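May
Senyo Sowah

3. Trays and carrying in shared kitchens

3.1 Setting

The four kitchens in this study are all shared by people who live in the same building but do not eat as a household. Olton and Mugo are older buildings with long corridors between the kitchen and the rooms. Jollum and Clokau were built later and have a kitchen on each floor. Residents buy their own food, keep it on a marked shelf, and in most cases carry what they have prepared back to their rooms. We were interested in that short trip and in what people use to make it.

Earlier work on shared kitchens has looked mostly at storage and cleaning, which are the things residents complain about. Carrying rarely comes up in complaints. It came up in our interviews only when we asked what people did between finishing at the counter and sitting down to eat. Several residents then talked at length — usually about stairs, doors that open the wrong way, and the problem of having one hand free.

3.2 Personal and common trays

Trays in the four buildings fall into two groups. Common trays stay in the kitchen and belong to the building. Personal trays are kept in rooms and go back and forth with their owners. At Olton, where the walk is longest, nearly everyone we spoke to had a personal tray. At Clokau most people had none and carried a plate in one hand and a cup in the other.

Residents described a good tray mainly by its edge and its floor. They wanted a lip high enough to stop a piece of fruit or a cup from going over, and a surface with some texture to it. Size mattered less than we expected. Large trays were often called a nuisance in doorways.

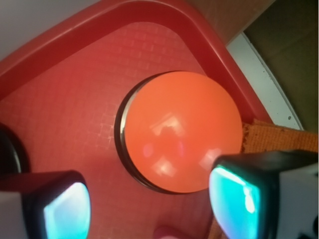
Figure 2. Red plastic tray with a raised rim and a fine grid texture on the floor.

Color was mentioned as a way of telling trays apart. At Mugo, residents on the same corridor said they avoided buying a color a neighbor already had. There was no rule about this, and new residents picked it up within their first weeks.

3.3 Where trays end up

Common trays drift. A tray taken to a room after a late meal may stay there for days, and the kitchen runs short without any one person having meant to keep it. Jollum dealt with this by putting a rack beside the kitchen door, at a height people could reach with full hands. Residents there said the rack helped more than the notice that had been up before it.

At Clokau the shortage was treated as normal. People used baking sheets, box lids, and in one case a drawer from an unused desk. We return to these substitutes in Section 4 — they tell us a good deal about which features of a tray residents are willing to give up.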